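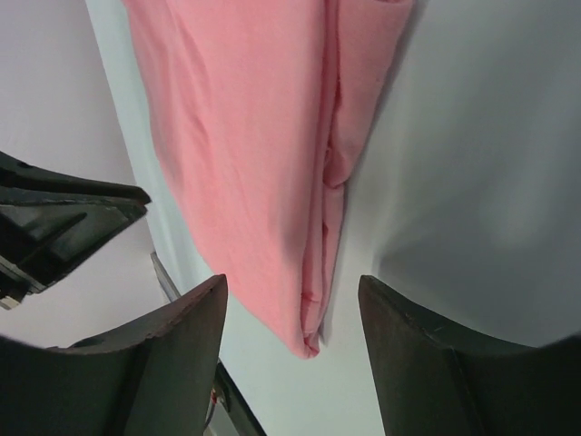 Pink cloth, wrist view.

June 7, 2025

The cloth-folding set for the Varkia program was continued today at the Tevunine laboratory. The program calls for 1,000 accepted examples, and at the close of the session 93 had been entered in the register. Rungnapa Ongart directed the arms and I kept the record.

Our chief concern remains the variety of starting positions. A learning system shown only tidy cloth will learn only tidy cloth, and the reviewers at Bettencourt have asked for more disorder at the outset.

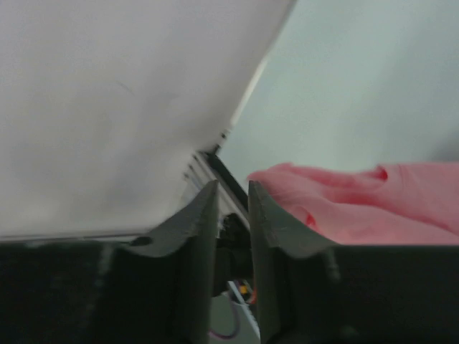
Gripper open, with the cloth in loose folds to the right.

Each attempt is now marked by two readers before it is accepted. We disagreed on three of them — all concerned the moment at which a grasp should be said to begin — and these have been held over until the written rule is settled.

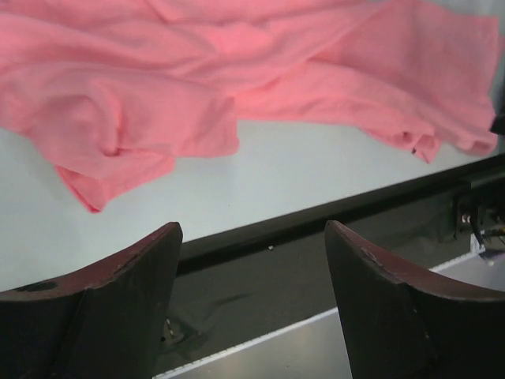 Vol. 2, p. 93

I have asked that failed grasps be kept and labeled as such. Flostemia, which will train the first model, had wished to receive successful folds only. A letter setting out our view will be sent before July.

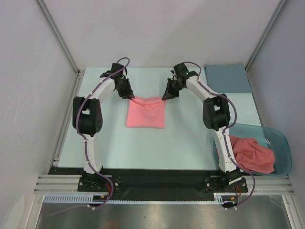 Ms. Ongart prefers short sessions, and I have agreed to this. Her lifts are smoother in the first hour, and the record should show the time of each attempt. The column for this has been added to the register.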